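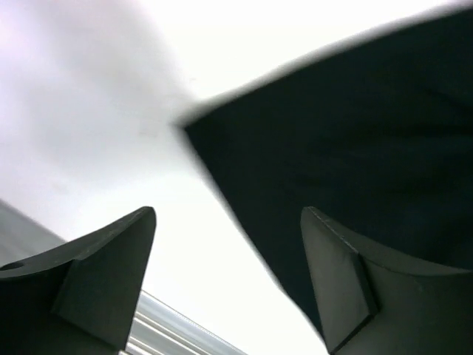 Mostach to Take Back Worn Clothing at All Stores

TRODOVIS, December 20, 2025 - Mostach, the regional clothing retailer, will accept worn and unwanted clothing at all 142 of its stores starting in the new year. Customers can bring in items from any brand, in any condition, and do not need a receipt.

The program follows a trial that began in October at seven stores in and near Trodovis. Shoppers there left shirts, pants, coats, bed sheets and a large number of single socks. Mostach said the trial stores will keep their current drop-off points, and the remaining locations will get theirs by the end of winter.

Clothing will be collected weekly and taken to the Bunnag sorting center, where it will be divided by fiber and condition. Items that can still be worn will go to secondhand shops. Cotton and wool that cannot be worn will be shredded and spun into new yarn or used as filling. Blended fabrics are harder to recycle, and for now most of them will be cut into wiping cloths for workshops and garages.

Customers who bring in a bag of clothing will receive a store credit good for 100 days. The credit is limited to one per customer per visit and cannot be used toward gift cards or alterations.

Mostach asks that clothing be washed and dried before it is dropped off. Buttons and zippers can stay on. Shoes, belts, pillows and carpets will not be accepted - stores do not have the space to hold them, and the sorting center is not set up to handle them.

The company also plans to sell a line of plain sweaters and scarves under the name Cededness, made in part from yarn recovered through the program. The first pieces will be offered in the trial stores and online. Prices have not been set.

To run the program, the Bunnag center will add a second shift, bringing its staff to 159. Hiring for sorting and loading jobs is open now, and applications can be picked up at the center's front office or at any Mostach service desk.

About Mostach
Mostach sells everyday clothing and household linens for adults and children. Its head office is in Trodovis.

Media contact: Mostach Press Office, Trodovis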